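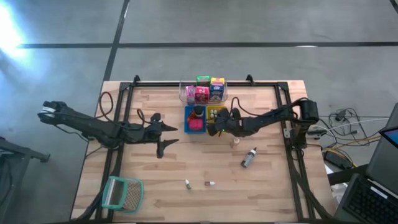
**Figure 4.** Arrangement of the sorting table, with the clear bin at the top and the blue and yellow trays directly below it.

### 3.2 Containers and the grouping of small goods

The second part of the study considered how small household goods are grouped when the containers are fixed in advance. Earlier work at Keseck dealt with open shelving, where the limits of a group are set by the person doing the tidying. A tray or bin imposes its own limit, and the choice of what belongs together has to be made within it.

Three containers were used in the arrangement of Figure 4. The clear plastic bin holds five small cardboard boxes, stood in two rows with two at the back and three in front. Box colours differ throughout – green and yellow behind, light pink, magenta and white, and blue before them – so that colour could not serve as the basis for the group. The blue tray holds a mixed pair, a small dark bottle with a brown lid and a bright pink rectangular item. The yellow tray holds a cluster of small white round items of one kind.

We refer to these as grouping by form, by remainder and by identity respectively. The terms follow the Varghese scheme, with one change: Varghese treats the remainder as a fault in the arrangement, whereas we record it as a group in its own right. In the household records collected at Arnum, 291 of 3233 containers were of this kind, and their owners described them without difficulty.

An item standing outside all the containers was coded as unplaced. The small peg-like object on the tabletop in Figure 4 falls under this heading. Unplaced items were not counted as errors, and no limit was set on how long they might remain on the table.

Each arrangement was coded by 2 readers working separately from the same sheet, with a limit of 60 seconds for each container. Where the readers differed, the container was entered under both headings and left out of the totals in Section 4. The Skultero coding sheet was used throughout – its section on lids and closures was omitted.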